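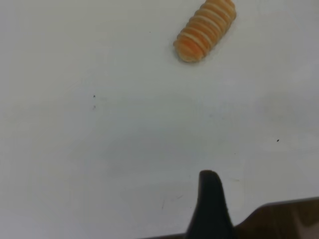
To: Clera bread list
Date: 02/01/2026
Re: spiral rolls and the basket question

Earlier on this list, the Ross end wrote:

> We tried the spiral roll from the January sheet. Ours
> came out one flat brown all over and looked like a
> bedspring that had been sat on. Also, is a basket
> really needed? We have served off a plate for years
> and no one has died.

Two answers, one of them polite.

The color first. You want the ridges browned and the grooves left pale. If the whole thing goes one shade, you probably wound the strip too tight or brushed egg wash into every crack as if you were painting a fence. Wash the crests only. I set my oven at 386, a number I arrived at by owning a bad oven.

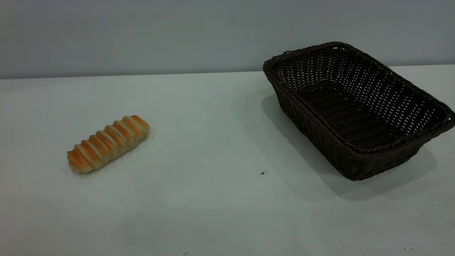 As for the basket, I am on the side of baskets, and have been since the plate years, when my rolls went over the rim at every turn of the table. Mine is the dark brown woven kind, a rectangle with rounded corners and a thick rim. Pale bread looks better against it than it deserves to. The Kalen shop had more than 342 types of container last time I went and I still came home with the plain one.

It does want a liner if your crust sheds. I say this as a person who has picked sesame out of a weave with a toothpick.
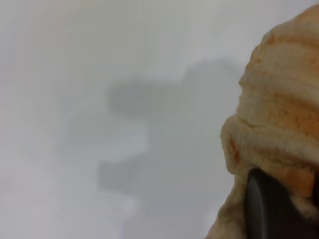 The ridges up close, brown in streaks.

One roll in a basket that size looks like a punishment, so bake a full batch. Lay them lengthwise - crosswise they bully each other - and stop before they climb over the rim.

The Arkska people will now write in to defend the bread box. Go ahead.
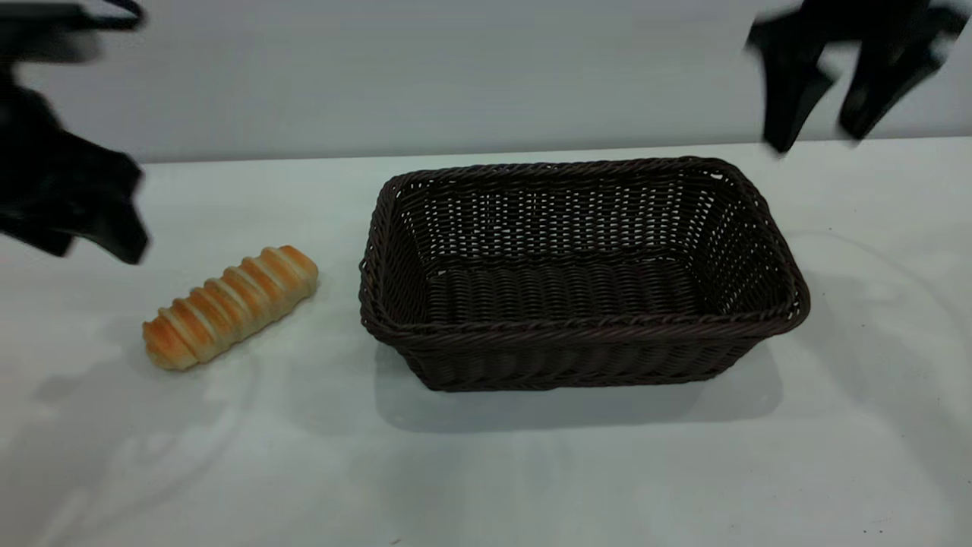 I would also leave the roll out on the table until it has cooled through, and only then move it over. A warm one goes soft underneath, and then I get another message about bedsprings.

Clera bread list | Contact the list owner | Back to top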